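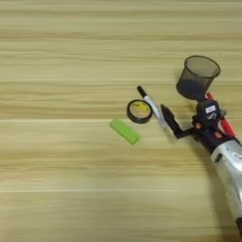
Workshop notes, 7 October 2020 – limewash and the arcade panel

Right, back on the Wondville job. For anyone picking this up cold: it's the hallway with the three blind arches down one wall, and the client wants it to feel like the inside of an old country church without feeling like a film set. Darlene has already talked them out of the suit of armour, thank goodness.

Spent the morning on limewash samples. I'd mixed the first batch too thick (again) and it sat on the board like yoghurt. Thinned it right down, misted the board, and went on with the big block brush in short crossing strokes. Much better. It looks like nothing at all while it's going on and you have to hold your nerve. I've written the recipe on the lid of the tub, so please don't swap the lids round.

Sample numbers so far:

96 – warm off-white, a touch of raw sienna. Nice, but a bit like custard under the hall bulbs.
213 – greyer, with a pinch of umber. My favourite. Looks like stone that has had hands on it.
339 – the pinkish one Ajith asked for. I was ready to hate it and I don't! It might be lovely inside the arches only, with 213 on the flat wall.

Ajith, if you're reading, come and look at 339 in the afternoon before you say yes. It goes quite salmon by the back window after lunch.

The arches

Elango cut a new template for the round heads. The old one was a hair flat at the top and once you'd noticed it you couldn't see anything else. A true half circle, springing straight off the top of the little columns, looks right straight away. We did have a go at raising the middle arch by a couple of inches to give it some importance, and it just looked like somebody had measured wrong, so all three stay level.

I want the edges softened before any wash goes on. Not wobbly, just the sharpness knocked off with a damp sponge while the plaster is still green. Khrystyna did a short length yesterday and got it spot on, so she's got the job. Sorry, Khrystyna.

Zigzag moulding round the outer edge – still arguing with myself. I drew it full size on lining paper and taped it up, and from the front door it's smashing, really bold. From the bottom stair it's too busy. Piret thinks we should do it on the middle arch and leave the others plain, and the more I walk past the more I think she's got a point. Leaving the paper up over the week so everyone can have a moan.

Columns

The caps from D'Souza came in one big crate, well packed, and they're lovely. Plain cushion shape, no leaves, which is what we drew. 2 have small chips at the back corner. They'll go against the wall and a dab of filler will see to it, so I haven't sent them back. I have emailed to say so, just in case we find more when they're all out of the wrapping.

Floor

Testov can't do the big flags in the buff stone until December. Gukley have something close on the shelf but it's sawn very crisp and would want tumbling, and I don't know what they charge for that. Darlene is ringing. If it's silly money I'd sooner wait, and the client did say there was no rush on the floor as long as the walls are done.

To do

Second coat on 213 and 339, then rub a corner of each with a dry cloth to see how much dust comes off.
Ask the electrician about dropping the wall lights lower, I want the light grazing up under the arches.
Find the small gauging trowel. It was on the hook, it isn't on the hook now, and I'm not cross, I'd just like it back.
Order more sienna, the jar's nearly done.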